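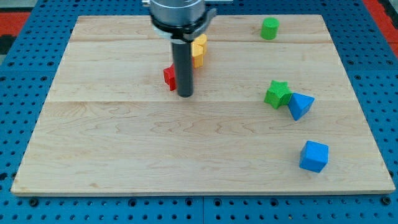 Right, hello everyone, can you hear me at the back? Lovely. I'm Heidrun, I run the toy shelf at Kulwood, and I've got until half past to talk to you about wooden blocks. (Pause here, let the stragglers sit down.)

So — shapes. When I started, I bought cubes. Bags and bags of cubes! Then Shewit Tufa came to one of our play mornings, watched for a bit and asked me where the odd ones were. I hadn't got any. She went home and came back with a biscuit tin of stars, cylinders, triangular prisms, all sorts, and the children went straight for them.

A green star is a brilliant thing to hand to a four-year-old. It won't roll, it's got points to count, and it goes flat on a board next to a blue prism and suddenly it's a tree, or a boat, or somebody's dinner. Stand a cylinder on its end and you've got a tower. Tip it over and you've got a chase across the room.

(Pass the tin round now. Ask for it back!)

Colour next. I used to sort by colour and Ambros Pfister sorts by shape, and we've argued about it for six years. These days I tip everything out on a big board, yellows and reds and greens together, and let them get on with it.

We've got over 800 blocks now, and yes, I do wash them — damp cloth, never the sink, dry them on a towel overnight.

Questions after Reginald's bit, please, and the kettle's on by the door.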